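Carton erection at Zistdale: second cell goes live in May

The two-arm carton cell on the Zistdale packing floor moves from trial to normal running in May. It takes over the erecting of odd-sized boxes on line 9, a job done by hand since the Bautista contract began. The standard sizes stay on the existing case erector, which is unaffected.

Odd-sized boxes were left out of the first round of automation for a simple reason. The case erector needs a magazine of identical blanks, and a changeover takes 33 minutes. Bautista orders are short, and the size can change several times in a shift. Two arms working over a table need no change parts. The operator selects the box code on the screen and the arms adjust their grip points and fold order to suit.

Each arm carries a two-finger gripper with a small camera mounted near it. One arm steadies the body of the box and the other works the flaps, and they swap roles partway through the sequence. Board is an awkward material for this. It springs back along the crease, and a crushed corner changes the way the flap moves. The control software, supplied by Stostadar, checks the position of each flap before the next fold and stops if the flap is out of tolerance.

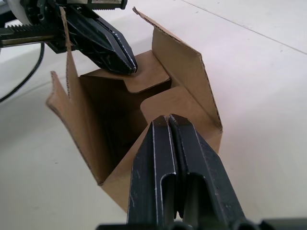 Both grippers at work on a part-folded box in plain brown corrugated board.

Output during the trial settled at 51 boxes an hour. A practised person is faster over a short spell, and the cell is not expected to match that. It does run through breaks and shift handover, so the line now starts each shift with a stock of made-up boxes. Over the last full week of the trial it produced some 660 boxes a day.

Stoppages are mostly down to board condition. Blanks stored near the loading door pick up moisture and the flaps fold short of the crease. Stock for the cell has been moved to the inner racking, and pallets should stay wrapped until they are needed.

What changes for the packing team

No posts are being removed. The four people who rotated through box making on line 9 will now rotate through cell minding, packing and goods-out checks. Cell minding means loading blanks, clearing rejected boxes and resetting after a stop. It is graded the same as machine minding elsewhere on site, and the allowance is paid from the first shift after sign-off.

Wrist and thumb strain was the most common complaint recorded on line 9, and the repeated folding has now gone. Loading blanks brings more lifting, so bundles are limited to half the former size and a lift table has been fitted on the infeed side. Team leaders should report any new aches in the usual way. The rotation is two hours at most and will be looked at again after the first quarter.

Training is a half-day course with Rutilio Ponce, who set up the trial. It covers safe entry, the reset sequence and how to tell a board fault from a gripper fault. The remaining session is on Saturday at 7 a.m. in the line 9 office. Anyone who has not been signed off must not open the guard door, including to remove a jammed box.

Irkham will receive the same cell later in the year if the figures hold. Staff there who want to see it running can ask their shift manager for a visit.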